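Gillwood Seed Exchange: Sweet Corn FAQ
Last revised 3 September 2024
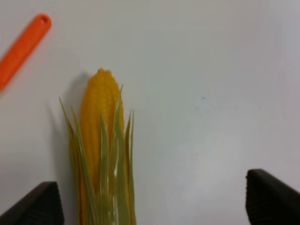 Toy ear of corn with the husk leaves spread open.

These are the questions the exchange gets most often from growers who save or request sweet corn seed. Questions about beans, squash and grains are covered on their own pages.

Which varieties do you list?
Three at present. Sokol is an early yellow with short plants. Parnance is a main-season yellow with longer ears. Stestura is a late white. All three are open-pollinated and carry the standard sugary (su) gene. We do not list hybrids or supersweet (sh2) types.

Can I save seed from a hybrid I bought at a store?
You can, but the offspring will vary in height, ear size and flavor. We do not accept it as a donation.

How many plants do I need to save seed?
Corn loses vigor quickly when it is inbred. We ask donors to grow at least 400 plants of one variety and to take seed from as many of them as possible. Smaller plantings are fine for eating. If your plot is small, save seed for one season and then refresh it from the exchange.

Why did my ears come out with gaps?
Each silk leads to one kernel, and a silk that receives no pollen leaves a blank. The usual causes are planting in a single long row, heat or drought at silking, and a stand that is too small. Plant in a block of at least four rows. In very small blocks, pollinate by hand: shake the tassels into a paper bag in the morning and dust the pollen over fresh silks. Repeat for several days.

How far apart should I space the plants?
Rows should be 30 inches apart. Thin to one plant every 10 inches within the row. For seed plots, go slightly wider.

How do I keep two varieties from crossing?
Corn pollen moves on the wind. Distance works if you have enough of it, but most gardens do not. The alternatives are time and bagging. For time isolation, plant so that one variety has finished shedding pollen before the other shows silk. Sokol and Stestura can be separated this way in most places. Sokol and Parnance are closer and need a delayed second planting. For bagging, cover the ear shoots before any silk emerges and the tassels the day before you collect pollen. A shoot that has already put out silk should be left out of the seed lot.

Does popcorn or field corn nearby matter?
Yes. Pollen from either will produce starchy kernels on a sweet corn ear in the same season. In a yellow or white sweet corn these show up after drying as smooth, full kernels among the wrinkled ones. Remove them before you shell.

When is seed corn ready to pick?
Well after eating stage. Leave the ears on the stalk until the husks are dry and papery – usually four to six weeks past the point where you would have eaten them. If a hard frost is forecast and the kernels are still soft, cut whole stalks and hang them under cover. In our own plots most of Stestura comes in at the end of September.

How should I dry and shell it?
Pull the husks back and hang the ears somewhere with moving air and no direct sun. Do not use an oven. A kernel that shatters when struck with a hammer is dry enough; one that mashes is not. Twist the kernels off by hand and discard those from the extreme tip and any with mold or insect holes.

How long does the seed keep?
Three years in a sealed jar at cool room temperature is a reasonable expectation for sweet corn, which stores less well than field corn. Freezing extends this considerably, but only if the seed is fully dry first. Let a frozen jar return to room temperature before you open it.

Do you test germination?
Every lot is tested before it is listed. We use the rolled paper towel method at 80 degrees and count on the seventh day. Lots below 85 percent are returned to the donor or marked for home use only.

What do I get in a packet?
A standard packet holds 46 seeds. Growers planning a full seed plot should request a bulk lot and state the size of the plot.

Is the seed treated?
No. Untreated seed rots in cold soil, so wait until the soil is at least 60 degrees at planting depth.

Who do I contact about a donation?
Write to Aniela Jakubowski, seed records, before you ship anything. Include the variety, the year grown, the number of plants and the isolation method used. Lots that arrive without this information are held until it is supplied.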